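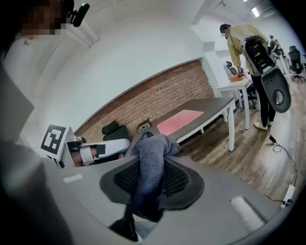 Monday, December 6, 2021

Fingertip week, continued

I have now spent more of my adult life watching towels get pinched than I ever planned to, and I would like some of you to share the burden.

Quick recap for anyone who skipped the August post (fair). We have two kinds of hand-held gripper going at work. One is the Urgate, which has a gray body and a shield-shaped pad with black honeycomb mesh set into it. The other is the Lunde, white housing, black straps, and a following among people with small hands. The question is which one we want everybody carrying next year. I said in August that I'd have an answer "in a couple of weeks." Please enjoy that sentence as much as my manager has.

The towel is the test that matters to me. Boxes are easy. Anything can pick up a box, a box practically wants to be picked up. A towel has no opinion about its own shape, and if the fingertip grabs one layer when you wanted two, you get a sad triangle and have to start over. The honeycomb pad is good at this. It bites into the weave and hangs on, and you can lift a towel by a bunched-up bit in the middle, which no sane person would do at home but which tells you plenty about the pad.

The trouble comes when you open it. The mesh likes terry cloth so much that it won't always give it back. In the last batch I did 96 pick-and-release tries with the Urgate and wrote "clingy" next to 6 of them. Lộc Đoàn did the same batch with the Lunde and had 3 clingy ones, but he also dropped the towel more often and claims the drops were "operator mood." His mood is not in the spreadsheet. I have asked for a column.

Weight is the other thing. The Urgate feels fine for ten minutes and like a frozen chicken after forty. You start resting it on tables between tries, then you start resting it on your hip, and then somebody walks past and asks if you're okay. The Lunde is lighter but the straps take forever, and if you do them up in a hurry your thumb goes to sleep. I've got a line across the back of my hand as I type this.

Then there's the backpack. I was against the backpack. I thought putting the computer on a person's back was what you did when you'd given up on the cable, and I said so, at length, in a meeting. I've since walked across the room in one without dragging a power strip behind me and I would like those minutes amended. We still have a cable across the floor for the bench setup and I still step over it like a show pony.

Tracking was dull, so I'll be brief. The square marker boards do their job as long as you remember to leave them where they were. I moved one to make room for my coffee and lost most of an afternoon to a gripper that believed it was somewhere near Duvcombe. Tape on the floor now. Coffee elsewhere.

Software: still Jitanness, still the old version. The new one renamed every setting I knew and hid the grip-force plot under a little gear. I rolled back after 2 days and feel no shame.

So where does that leave us? If you made me choose this minute I'd take the Urgate for cloth, grumbling, and ask for a pad with a slightly less needy mesh. Lộc would take the Lunde for everything, including, I suspect, dinner. We're swapping for the next batch, so he gets the frozen chicken and I get the sleepy thumb.

Towels go in the wash first. A few of you asked whether we use the same ones over and over, and yes, we do, and yes, it changes the grip. Brand new towels are slippery and a bit smug. They need a few trips through the machine before the numbers settle down, so I've been taking them home, and my neighbor has started asking what kind of gym I go to.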